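Spare Parts: News from the Trameck Workshop

Sorting out the small-parts storage

The parts bench got its spring cleanup in May, a month later than planned. Members had been keeping switches, terminal screws and short lengths of wire in whatever box was nearest, and it had become quicker to buy a new part than to find one we already had. Thắng Quách and Nga Thái took the job on and finished most of it in two evenings.

The old cardboard trays are gone. In their place are small white drawer cabinets with four drawers each, one kind of part to a drawer. We looked at a wall rack from Ferkunex as well, but it would have needed drilling into the brick, and the landlord was slow to answer. The cabinets sit on the table and can be carried to wherever the work is.

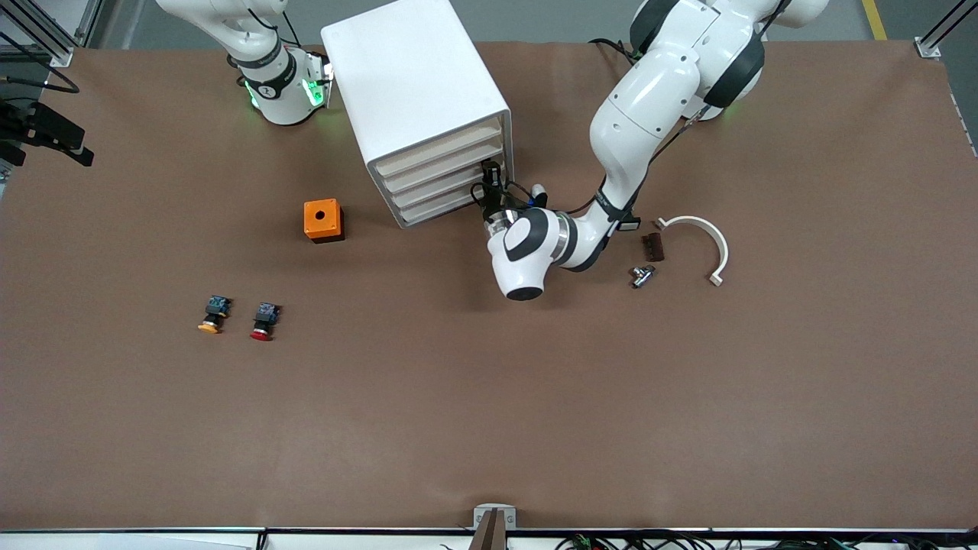

What goes where

The top drawer is for complete push-button switches, cap and contact block together. Second drawer, loose caps. Third drawer, contact blocks on their own. The bottom drawer takes terminal screws, collars and rings, in bags. Please don't put cut wire in any of them. Wire goes in the bin by the door, and anything shorter than 6 inches can be thrown out.

Labels are being printed and will go on before the next open evening. Until then, look inside before you drop something in. If a drawer is full, leave the extra parts in the tray on top of the filing cabinet and Nga will deal with them on Wednesday.

Push-button switches

We own more of these than anyone expected. Thắng counted 70, most of them from the Bandarance control panels we stripped over the winter. He has tested them all with a meter, and 12 had a bad contact and were put aside for spares. Another 17 are set aside for the spring class. The rest are free for members to use in their own projects, up to three per person for now.

The caps come in several colors, including green, red and yellow. For class projects we are keeping to green for start and red for stop. Yellow is up to you, but write down what it does on your wiring sheet so the next person can follow it. Last year we had two panels with yellow wired as a reset and one with it wired as a lamp test, and it took most of an evening to figure out which was which.
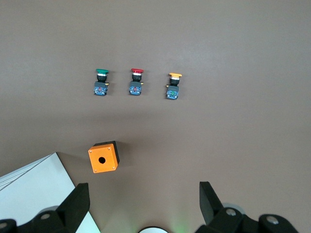 If you plan to mount a switch in a box, try the fit before you wire it. Take the collar off, pass the switch through the hole and tighten it by hand. A switch that turns in the hole will work its wires loose sooner or later. Check that the terminal screws clear the inside walls too — on the smaller boxes there isn't much room once the wires are on.

Boxes are kept on the shelf under the window. We are low on the single-hole kind, and Lâm has quoted us a fair price on a new batch. If you want some for your own use, tell Thắng how many before the order goes in and pay him when they arrive.

Switches you borrow for testing should come back with the terminal screws still in them. Replacements are hard to match, and we have already used up the spare bag.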